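仕切り付き小物ケース

仕切り付き小物ケース(しきりつきこものケース)は、浅い箱の内部を仕切り板で小さな区画に分けた収納用品である。ねじ、ビーズ、釣り具、手芸材料など、細かく種類の多い物を分類して保管するために用いられる。パーツケース、小分けケースとも呼ばれる。

構造

本体、蓋、仕切り板、留め具からなる。蓋は本体の長辺に蝶番でつながり、後方へ開く形式が多い。材質には透明または半透明のプラスチックが広く使われ、無色のほか、灰色がかったスモーク色の製品もある。

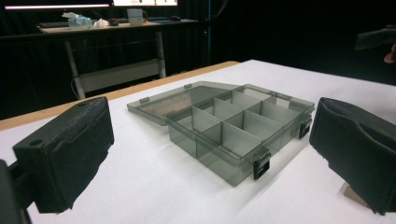
区画の配置は、長手方向の仕切り1枚に短い仕切りを直角に組み合わせた格子状が基本である。2列に並べるものでは、列ごとの区画数によって収納できる物の大きさが決まる。仕切りには本体と一体に成形された固定式と、壁の溝に差し込む可動式がある。可動式は板を抜いて隣り合う区画をつなげられるため、長さのある部品にも対応できる。一方、板の下端と底の間に隙間があると、薄い座金や小粒のビーズが隣の区画に移ることがある。

留め具

爪を縁に掛けるラッチ式が一般的で、蓋と一体の突起をはめ込むだけの簡易なものもある。別部品のラッチは、破損した場合に交換できる製品がある。 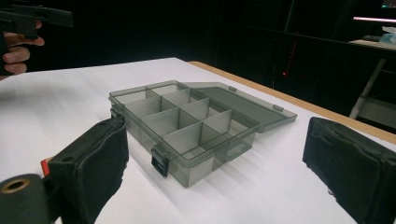

蓋の裏面と仕切りの上端が密着しない製品では、ケースを立てて運ぶと中身が混ざりやすい。持ち運びの多い用途では、蓋の内側に薄い発泡シートを敷く方法がとられる。

製品例

Ornowの「Pastudar」は可動式の仕切りを備え、蓋は90度の位置で止まる。Truvoraの「Mohmand 804」は固定式で、9区画をもつ。

手入れ

汚れは中性洗剤を薄めた水で洗い、溝に残った水分を乾かしてから仕切りを戻す。溶剤を含む洗浄剤は、樹脂の種類によって白化やひび割れの原因となる。

関連項目

工具箱、裁縫箱、ピルケース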